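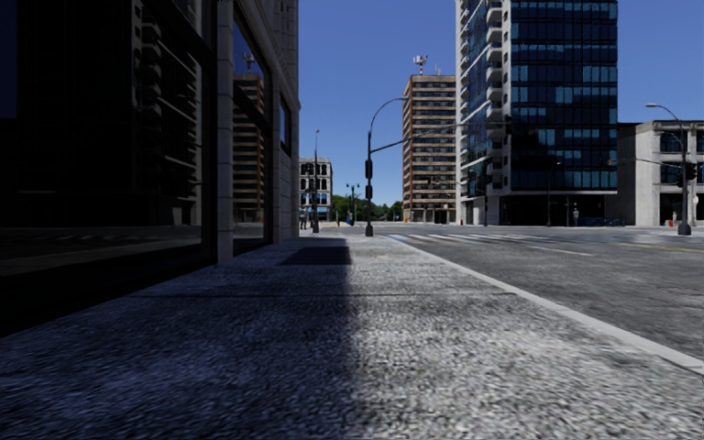 Sidewalk toward the intersection, low view, render.

08/06/2023
Trailer for "Trerkevon", cut 11

Watched cut 11 two times with Tala Saliba, first with sound and then without. Without sound the opening is too slow. The title comes before we know who the woman is, and I think the audience will believe it is a film about the brother. Tala does not agree. She wants to keep the title early and move the train dialogue behind it. We try both.

Length is now 2139 frames. Giritz asked for a shorter one for cinemas, 1336 frames, so I must take out the hospital part completely. I am sorry for it, it has the best acting in the film.

Music: the Sleiman track is still temporary. The piano stops in the wrong place after my last change, 57 frames too early. I moved it by hand, but there is a small click at the join. To repair.

The voice-over line "I was home before I left" is used in the Cloltside teaser also. Ask Giritz if this is a problem. If yes, there is another take from January, a little more quiet, bin 4.

Color is not final in the night shots, please do not send these to anybody yet.

Next:
- cut 12 with late title
- cut 12b, Tala's order
- export without burned-in timecode (I forgot last time)
- subtitles, check the spelling of the aunt's name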